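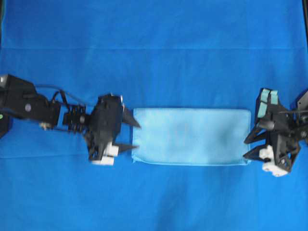

How Does a Towel Get So Small?

Hi! I'm Trinidad, and I write the pages about ordinary things. Last time I wrote about spoons. This time it's towels, and mostly how you fold them, because I got a letter from a reader named Kilian Egger who wanted to know why his towels never fit back in the drawer after he folds them. Good question, Kilian! My towels used to do the same thing.

First, a little about what a towel is. If you look very closely at a bath towel (a magnifying glass is great for this), you'll probably see lots of tiny loops sticking up. Those loops are made of thread, and they're what soak up the water. More loops means more places for water to go. They also have air between them, and that's why a big fluffy towel takes up so much room in the drawer, even though it's only cloth!

Now, the folding. Every time you fold a towel in half, two things happen. It covers half as much space, and it gets twice as thick. One fold gives you 2 layers. Fold again and you have four, then eight, then sixteen. I wondered how many folds it would take to get past 1000 layers, so I worked it out on the back of an envelope. It's only ten! You'd never manage it with a real towel, though. I tried with a dish towel at my kitchen table and I got to five before it turned into a fat little lump that kept springing open.

My friend Gisela Godoy tried it with a sheet of tissue paper and got one fold further than I did, and she has been very cheerful about it ever since.

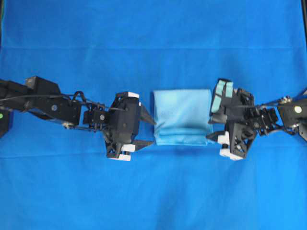 A light blue towel folded into a bundle, with the layers stacked up along one edge.

Did you notice those layers? When cloth folds, it has to bend around itself, so the outside layer has farther to travel than the inside one. That's why a folded towel has one side that's round and puffy (that's the fold) and you can often find another side where all the edges come together. Some people call the puffy side the "spine," like on a book. If you put all the spines facing the front of the shelf, you can pull out one towel without dragging its neighbors along.

Want to try it? Get a small towel and a flat place to work. A table is good. A bed is okay, but it's squishy and the towel slides around. I like to spread a plain cloth over the table first. It keeps the towel off the crumbs, and a towel doesn't skid on cloth the way it does on a shiny tabletop.

Lay your towel out and smooth it from the middle toward the edges with your flat hands. Pick up two corners on one short side and bring them over to meet the two corners on the other short side. Go slowly here! Line up the corners before you let go, then run your hand along the fold. Turn the towel a little if that helps you reach, and fold it in half again. Now you should have a smaller rectangle. One more fold and it might look nearly square, depending on the shape you started with.

If it comes out crooked, just open it up and do it over. Look at the hem, the thicker strip along the edge where the cloth is turned under and stitched. It makes a handy straight line to aim for.

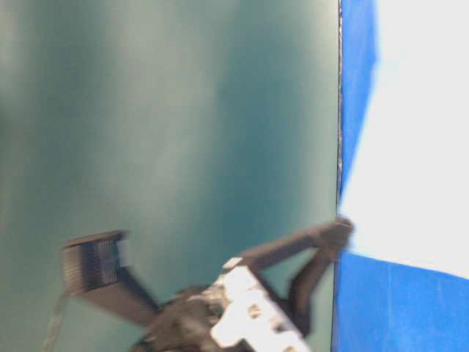
Flodine Children's Museum | Everyday Things Club

Here's the part for Kilian. If your towels won't fit in the drawer, try folding them in thirds. Fold one long side in to the middle, fold the other side over the top of it, and then fold the whole strip in half and in half again. You get a longer, skinnier bundle, and it can stand up on its side. I did this with my own bathroom drawer in April and I could finally shut it with one hand.

Rolling works too. Maximiliano Ledesma from our club rolls all of his, and he says it's quicker, but I think his look like a pile of logs. (Sorry, Max!)

Words to know

Hem: the edge of a piece of cloth, folded under and sewn so it doesn't come apart.
Crease: the line a fold leaves behind after you open the cloth up again.
Layer: one thickness of something, with more on top or underneath.

Try folding a washcloth, a dish towel and a bath towel the same way, and see which one springs open the most. Draw what you find and bring it to the club table. Ask for Brenda Fuentealba at the front desk and she'll pin it up on our wall.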